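### 4.2 What counts as a cleared table?

The literature on household tidying tends to treat "clearing the table" as a single act with an obvious end. We are not convinced. In the studies we reviewed, a table was scored as cleared when a rater said so, and raters were rarely told what to look for. The Ibarra checklist, which many later authors borrow without comment, gives one line to the matter: the surface should be "free of items not in use." Whether a mug lying next to a plate is in use is left to the reader.

We tried the checklist on our own material before deciding to drop it. Jeferson Vieira and a second rater scored 200 table layouts separately, each blind to the other's scores. They agreed well on full tables and on bare ones, as anyone would expect. They agreed poorly on everything between, and that is where most tables in most homes spend most of the day. A second pass, made after a long talk about the rules, helped less than we had hoped – the raters had simply learned each other's habits, and we doubt that a third person would have scored the same way.

Part of the trouble is that the checklist assumes items come in kinds. Dishes go to the sink, food goes to the refrigerator or the pantry, and everything else goes "where it belongs." The Binach revision adds more kinds but keeps the assumption. Figure 8 shows one of the layouts on which our raters differed.
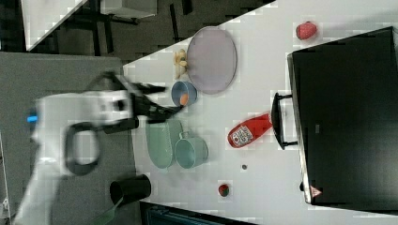
**Figure 8.** Mixed layout with tableware, food-like items and a squeeze bottle.

Sorting by kind runs into difficulty as soon as one item holds another. Under the Ibarra rules a bowl is a dish and should be moved with the dishes, but a bowl with food in it is food and should be moved with the food. One rater treated the small blue bowl and the orange item in it as a single unit, to be carried off together. The other scored them as two items with two destinations, which adds a step and changes the order of the whole job. Neither reading is wrong. The same raters had no trouble with the red strawberry, which lies alone on the table, although they gave different reasons for where it should go. We suspect that earlier reports of high agreement came from layouts with few containers, but the papers do not give enough detail to check.

Position raises a second problem. Cuvgate, the scoring scheme most often used in place of the Ibarra checklist, gives credit for items that are "grouped," on the theory that a person who stacks or gathers things has begun to tidy. In Figure 8 the teal plate and the teal mug touch, and they match in color. Cuvgate would call this a group. Yet the mug is on its side, and we know of few people who would set a mug down that way as a step toward putting it away. Contact alone tells us very little about intent, and we would say the same of matching color. When we rescored the full set with the grouping credit removed, the ranking of layouts changed enough that we would not trust any finding that rests on it.

Defenders of Cuvgate may reply that such cases wash out in a large sample. Perhaps they do. The sample behind the original claim was 400 layouts, all scored by the 2 people who wrote the scheme, and we have found no independent repeat of that work. Our own attempt used half as many layouts and should be read with the same caution.

For the rest of this paper we therefore use a narrower measure. An item is counted as cleared only if it has left the tabletop. Items that have been moved, turned upright, stacked or lined up remain uncleared. This is crude, and it will understate the effort of people who tidy in stages – Vieira argued against it for that reason, and still does. It has the advantage that two raters can apply it without a long talk first. We report the Flutex scores next to it in Section 5 for readers who prefer them, though we place little weight on those scores ourselves.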